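Workshop notebook, Thursday, started 8.40 in the morning

Second go at the walnut ink. I meant to write up the first one properly and then didn't, so I'll put what I remember of it here too, before it goes altogether.

The first batch was made from the dried husks in the paper sack by the door, crushed with the mallet and left to soak in rainwater over a weekend. I simmered it for most of an afternoon, strained it through an old pillowcase, and was very pleased with myself for one evening. By the next morning it had thrown a thick sludge to the bottom of the jar and the liquid above was the colour of weak tea. It wrote a pleasant pale tan on the cheap sketching paper and hardly showed at all on the Rendine laid. I kept one jar of it (on the window shelf, label slipping) and the rest went on the compost.

What I think went wrong, having slept on it: too much water, and I crushed the husks so fine that half of them went straight through the cloth. So this time I've broken them by hand into pieces the size of a thumbnail, picked out the bits of shell, and used 13 cups of rainwater to the full enamel pan. I'm writing that number down large because last time I didn't and have regretted it ever since. I do know a cup isn't a measure anyone respects, but it is the blue one with the chipped rim and it lives on the hook, so we can all use the same one.

The soak was seven days, lid on, stirred whenever I walked past and remembered. It smells of wet leaves and cellar, and I've grown rather fond of it. If you haven't and you share this room with me, I am sorry, and the simmering will be finished by Friday.

9.15. Pan on the low ring. I want it barely moving, the odd bubble at the side and no more. The old recipe copied inside the cover of the Berden notebook says to boil it hard, but whoever wrote that was dyeing cloth and had a different end in mind. I've put a wooden spoon across the top, which is said to stop it climbing over. I've never known whether that is true or whether I simply stand nearer the pan when there's a spoon on it.

10.30. Down by a finger's width. Dipped a strip of paper and hung it on the string to dry. Warm mid-brown, a bit grey at the edge where it wicked. Already darker than anything the first batch gave me, so I'm letting myself be cheerful.

While it ticked along I sorted out the pens, a job that has been waiting since January. The Arkedon nibs are nearly all past saving. I'd put them away damp, which I tell everybody else not to do, and there's rust right into the slits. Two are good. I rubbed those with a scrap of chamois and a drop of oil, and wrapped them in tissue, and they can be kept for best. The reed pens are in far better health, and I recut the ones that had gone woolly. If anybody is wanting to try the ink in the afternoon I'd say start with a reed. It forgives a thick ink, and it lets you press without the whole thing splaying under your hand. 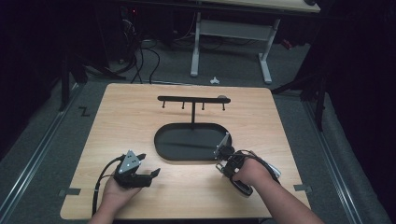 Black T-shaped stand with hanging pegs, light-wood tabletop.

12.10. Strip two is a proper brown now, the sort you'd call brown without being asked to choose. I was tempted to stop there. But the strips always look darker damp than they do an hour later, so I had my sandwich in the yard and made myself wait – and sure enough, it had faded back by the time I came in. Carried on.

1.45. Reduced by half, near enough, going by the tide mark on the enamel. Took it off the heat and strained it twice, first through the coarse muslin and then through the fine. No squeezing! That's a note to me more than anyone, as I have a heavy hand with a muslin and it was the squeezing that put so much silt into batch one. It drips for ages if you leave it alone, but what comes through is beautifully clear, like strong coffee with the light behind it.

Gum next. I had the end of a bag of gum arabic that came from the shop on Abu Hammour, lovely big pale lumps, and I'd left a few of them melting in warm water overnight. Stirred in two spoonfuls while the ink was still warm. I'd like to have been more careful and added one, tested, then added the other, but the gum was ready and so was I, and in it went. There's a slight shine to the dried line now that I'm not sure I want. It sits up nicely on the Rendine, mind you, with no feathering that I can find even with the glass. On the sketching paper it still creeps a little along the fibres. I suspect that's the paper, which creeps with everything.

Each jar has had a clove dropped in against mould. My grandmother did that with her glue pot, and I've seen it in enough old recipes to go along with it. The first batch had none and has grown a small grey island since I last looked, so that's some sort of evidence.

3.30. Washed up. The pillowcase is never coming clean and is now officially a straining cloth, so please don't put it in with the aprons. The muslins are soaking in the bucket. The spent husks are in the tub outside with the lid on, and I'd like to keep them a few days in case there's a weaker second brew in them for washes.

Still to do:
Test strips in the south window, half covered with card, and look again in a month.
A line or two on the Berden paper, if there's any left in the drawer.
Try a rusty nail in one small jar to see how far it goes towards black.
Buy more cloves.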